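FOR IMMEDIATE RELEASE

Zavmont publishes maintenance procedure for its Tuvik tabletop handling cell

20 October 2020

Zavmont today released the full setup and maintenance procedure for Tuvik, the tabletop handling cell it uses to test how a robotic hand picks up and puts down ordinary household and laboratory items. The procedure covers gripper checks, table preparation, wrist service and the daily log. It can be requested free of charge by schools, workshops and small labs that run similar equipment.

The document runs to 65 pages and replaces a set of loose notes that operators had been keeping since the cell was first assembled. Work on it began in July under Maiara Pimentel, who is responsible for equipment upkeep at Zavmont.

"We had good habits, but they were in people's heads," said Pimentel. "When Gilmar was away, the cell got set up differently. The table cover was pulled tight one day and left loose the next. Then we would spend the morning looking for a fault in the hand."

Under the new procedure, each shift starts with the gripper. The operator opens and closes the fingers through their full travel with nothing between them, listens for clicking, and compares the resting gap with a printed gauge. Finger surfaces are wiped with a lint-free cloth. If either finger shows play at the base, the two mounting screws are removed, cleaned and refitted, and the check is repeated before any object is handled.

The table comes next. The cloth cover is laid over the surface and the test items are put out. The mix of items is changed often. Soft, flat, upright and see-through items are all used, and the procedure asks that at least one of each be on the table before a run begins. The hand is then brought in over a back corner and held above the cloth while the operator checks clearance.

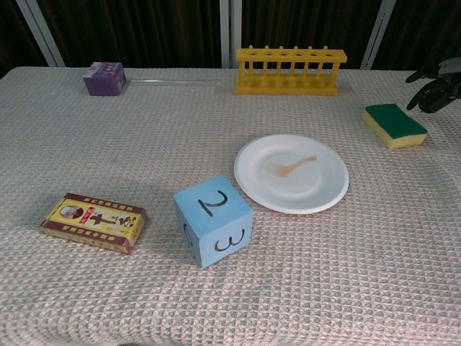 The Tuvik hand above the back right of the table, with a foam cube, a plate and spoon, a sponge and a test tube rack among the items set out.

Clearance is the step that changed most during the writing. Earlier practice was to lower the hand until it touched the cloth and then back off. Gilmar Bragança, the technician who looks after the cell, found that this pushed the wrist slightly out of line over time. Operators now approach from above and stop at a fixed height stored in the controller.

"Touching down was quick, and on most days it did no harm," said Bragança. "But the wrist has a small bearing that doesn't like side load. I replaced it twice before we looked at how we were setting the height. I haven't had to replace it since."

The wrist is now inspected every 600 cycles. The operator cuts power, removes the cover, looks for worn cable insulation at the bend and checks that the connector is fully seated. Grease is applied only when the bearing is changed. A full calibration follows any work in which the wrist has been opened, and the procedure lists 106 individual checks for it, with a space for initials beside each one.

Zavmont also reviewed its own fault log while preparing the text. Of 197 entries, the largest group concerned cable wear and loose connectors. Dropped items came second. Many of those were traced to dirty finger surfaces, and the wipe-down was moved to the start of the shift for that reason.

Thin, clear and very light items remain difficult, and the procedure says so. It tells operators to log a missed pick on such an item as a normal result unless the same miss happens on a solid block placed in the same spot. Only then is the gripper taken out of service.

Brusus, which supplies replacement finger pads for the cell, contributed the section on pad storage and fitting. Cleiton Sampaio of Brusus will answer technical questions about that section.

Requests for the procedure should be sent to Aparecida Frota in the Zavmont press office. A printed copy can be mailed on request. Users are asked to send back corrections, and a revised edition will be issued once enough have been received.

About Zavmont
Zavmont builds and maintains small automated handling cells for testing and training.

Press contact
Aparecida Frota, Zavmont press office

Related releases
Zavmont names Maiara Pimentel to lead equipment upkeep
Tuvik cell gets new controller cabinet
Brusus and Zavmont extend finger pad supply agreement
Operator training dates for Tuvik users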